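Harasym 0.8 adds timing alignment and fold-state labels for two-handed cloth data

2018-12-26

Harasym, the open-source toolkit for turning hand-held gripper recordings into training data for manipulation policies, has a new release. Version 0.8 replaces the old timing layer and adds a segmentation tool for garment folding. Packages went up this week, along with a migration guide for projects on the 0.7 line.

The main change concerns recordings made with one gripper in each hand. Earlier versions treated the left stream as the clock and resampled the right stream to match it. According to maintainer Bleddyn Ruddock, that worked well enough for pick-and-place but introduced a visible lag in cloth tasks, where both hands move at once and the fabric between them carries the error. 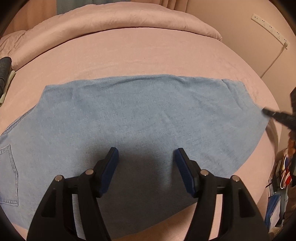 The new layer estimates a separate offset and drift for each device and keeps both streams at their native rate until export. Ruddock said the test set used for the release holds 126 folding episodes, all of them denim, and that 123 now pass the alignment check without manual correction. The other episodes fail on long stretches with almost no motion in either hand, which leaves the estimator with nothing to lock onto. They are flagged and left out of export by default.

Pose estimation has also been reworked. Wide-angle lenses bend straight edges badly near the corners, and the earlier tracker discarded everything past a fixed radius. Version 0.8 uses a full fisheye model and keeps features out to the edge of the usable image. Babak Pakzad, who wrote the new tracker, said most of the gain shows up in bedrooms, where the middle of the view is often plain fabric and the useful corners are on shelves and walls off to the side.

The second addition is a labeling tool called Stumgate. It splits each episode into fold states by combining gripper opening, relative hand pose and a coarse mask of the garment. A state boundary is proposed when both jaws have opened and the mask outline has stopped changing for a set number of samples. Annotators can accept, move or delete a boundary from the keyboard. 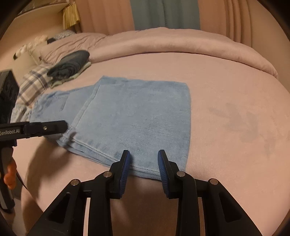
Shadows remain a problem. A hand-held tool working close to a pale surface darkens the cloth under it, and the mask tends to follow the shadow edge when the light comes from overhead. Aleksandra Szulc, who maintains the mask code, said a fix is planned for May and will need new labels. Until then the guide suggests raising the stability window from its default of 4 samples to 8 -- slower to trigger, but with fewer false boundaries.

Exported files are not compatible with readers built for 0.7. A converter is included, but it does not recover the native-rate streams, so projects that want the new timing will have to reprocess from raw recordings. Users who only train on single-hand data can stay on 0.7, which will keep getting bug fixes.

Stumgate runs on the CPU and can be installed without the rest of the toolkit. Bug reports for both go to the Harasym tracker.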